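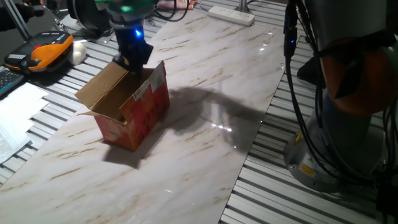

## Unit 4: Recording demonstrations by remote control

The carton task is taught by teleoperation. The operator moves a leader device and the arm follows, while joint positions, gripper opening and all camera streams are logged together. Hand guiding is covered in Unit 5.

Each group records 50 episodes. Start every episode from the home pose and end it with the gripper clear of the carton. Stop and discard the episode if:

- the arm faults or the operator lets go of the leader
- the carton leaves the panel
- any camera stream drops

Approach the carton slowly. A pause of more than a second is learned as part of the task, and the policy will tend to stall at the same point. 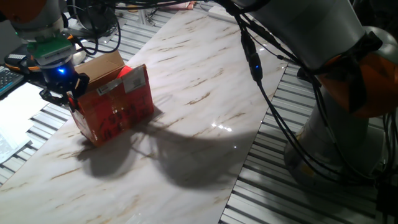 Kendra Li asks whether a missed grasp followed by a second attempt should be thrown away. Keep it and tag it "recovery". A policy trained only on clean runs has no data on how to return from an error.

### Wrist view

The wrist stream is checked separately. Motion blur is acceptable in transit but should be low at contact. If it isn't, reduce the leader scaling and record again.

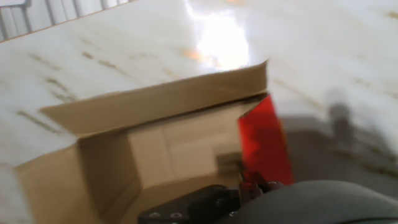
Fig. 3. Wrist camera view, open carton.

### Viewpoints and lighting

A policy can fit to features of the room that have no bearing on the task. Vary the carton position between episodes and leave the fixed cameras alone. On a glossy marble-patterned panel, the glare and the shadow of the arm can be stronger features than the carton flaps, so include both in the range of conditions recorded.
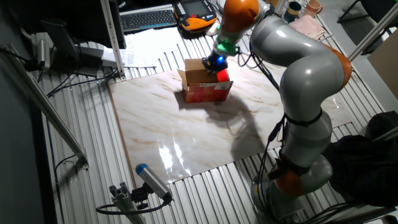 Camera placement is a compromise between coverage and occlusion. A fixed view should show the whole working area and keep the contact point visible for as much of the episode as possible. With the gripper pressed against the near flap, a side view gives the flap angle better than a view from behind the wrist. Note the chosen view in the log before training.

Logs go to Verna Obi.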